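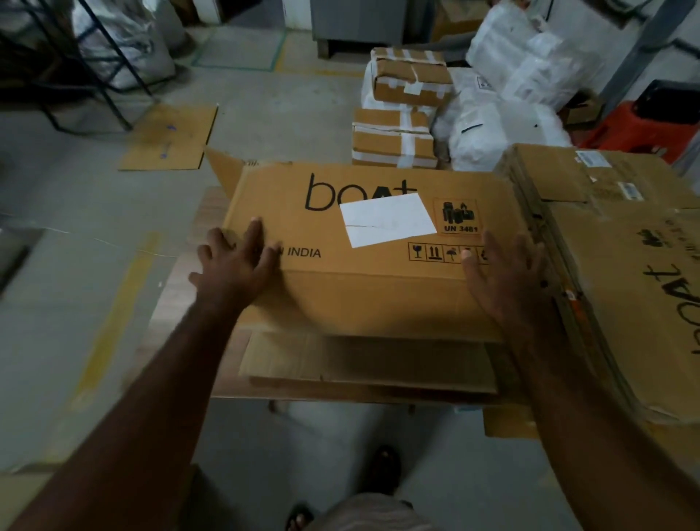 4.2 Observations from the open day

The open day at Grelier was announced as a demonstration of automated box handling. We attended in August, as two of the four invited groups, and kept our own notes. The host's summary gives 672 completed handling cycles over the whole programme. It does not say what ended a cycle, or whether a dropped box was counted, and we have not used the figure in Section 5.

Our interest was in the manual work that the planner, Astau, is meant to copy. Cartons of this kind carry print, labels and handling marks on the same face, and flaps may stand open at odd angles. The Astau model treats a carton as a closed, rigid block. Kahraman and Tóth raised this during the talk and were told that flaps were "a perception issue". We doubt it. Flattened card bends under the hands, and a folded edge has to be held while it is pressed (Figure 7).
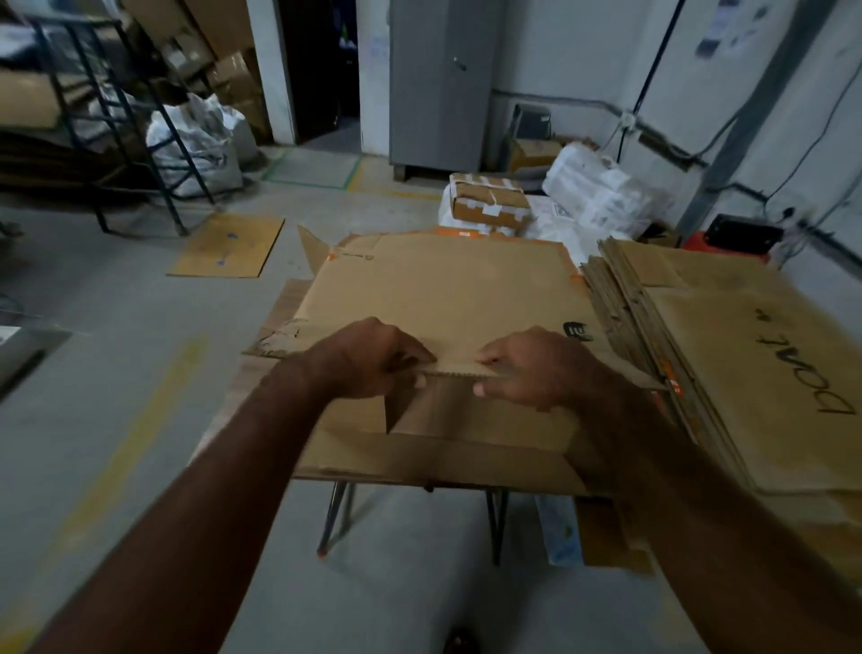 Handling and Packing Group, Department of Production Engineering

Figure 7. Manual folding of a flattened corrugated box on a low table. Both hands hold the same edge, with a stack of flattened boxes to the right.

The grip in Figure 7 has no counterpart in the Astau task list, which offers only "pick", "place" and "turn". Harms has argued that folding could be built from these three. We saw no attempt at it in the demonstration, and the claim remains untested.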